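Greifer verliert Druckvorgabe nach Not-Halt

Fatside
Moin, bei uns läuft ein Greifer an Heidelbeeren, Sortierversuch. Nach einem Not-Halt fährt er wieder an und drückt voll zu, als wäre die Kraftgrenze nie gesetzt worden. Log sagt Fehler 312, sonst nichts. Support meint: Fingerkuppen tauschen. Glaube ich nicht.

Kostaneo
Ich auch nicht. Kuppen sind deren Standardantwort. Firmware?

Fatside
Stand Oktober. Angeblich über 50 Fehler behoben, das Changelog hat drei Zeilen.

L. Sperling
Widerspruch. Abgenutzte Kuppen verfälschen sehr wohl die Kraftmessung. Erst Mechanik, dann Software schimpfen.

Kostaneo
Und das nur nach Not-Halt? Na klar.

Rocha
Mir egal, wer recht hat. Wenn das Ding beim Wiederanlauf die Grenze vergisst, greift da bitte keiner rein, bis es geklärt ist.

Fatside
Macht auch keiner. So sieht der Aufbau aus:

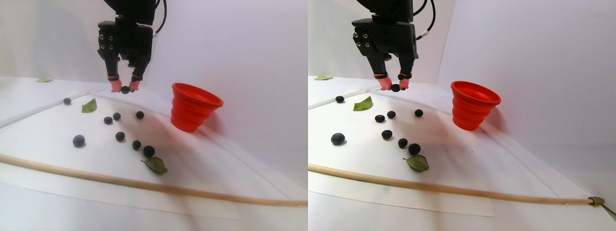

Beere im Greifer, rechts der rote Becher, zwei Ansichten

L. Sperling
Tausch sie trotzdem mal, dann wissen wir es.

Fatside
Mach ich. Wette dagegen steht.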